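Home | Shop | Floor Mats | Storage | Spares | Contact

Grodavier Floor Mat, large

Big flat play and work mat for hard floors. Rectangular. Comes in orange, slate or green. Made for us by Inier, same people who do the Avram storage sacks.

In stock at the Plirkstead warehouse. Orange usually goes first, more due in July.

What it's for: kids' floor time, sorting laundry, laying out a puzzle, wrapping gifts, folding. Anything you'd do on the floor and would like to do without your knees on bare boards. One customer cuts out dress patterns on hers. Another parks a train set on it and shoves the whole lot under the bed at night (two people for that, please, it bends).

Size: fits most living rooms with the coffee table pushed back. Full measurments are on the label and on the size sheet, ask and we'll email it. Measure your room first. We get a lot of returns for size and you pay the postage on those.

Surface: smooth on top, light texture underneath. Holds fine on wood floors. Slides a bit on polished tile, so get the grip strips (4 in a pack, sold separately).

Looks good on a pale floor. The orange is a strong orange, not a peach or a rust, so if you want something quiet get the slate.
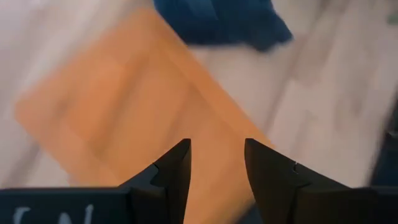
Can I use the mat on a wood floor that was just refinished?

Wait until the finish has fully cured, going by what it says on the can or what your floor guy told you. Anything laid flat on a soft finish can leave a mark. After that, lift the mat now and then and sweep under it, grit is what does the scratching.

Cleaning: damp cloth, dish soap if it's sticky. No bleach. No steam mop, the edges curl. Do not machine wash, it will not fit anyway. Dry both sides before you roll it up.

Storage: roll it, top side out. Don't fold, creases stay. A strap is included. If it arrives with a wave in it, lay it flat overnight with some books on the corners.

Goes with: Avram sack, dark blue cotton, drawstring. Toys in, off the floor, done. Also comes in gray. The blue can run on the first wash so do it alone, cold.

Warranty: 11 months on seams and edges. Doesn't cover dog chewing, furniture dents or sun fade. Keep you receipt.

Trade and schools: Jean Laing does bulk orders. Best price kicks in at 2,000 in credit, next step is 3,000. Email her, don't use the cart, the cart can't do the discount yet.

Missing strap or wrong color in the box, that's Fergus Tosh in the warehouse. Order number in the subject line please.

Page updated 16/09/2023

Contact us | Shipping and returns | Copyright Grodavier, all rights reserved | Back to top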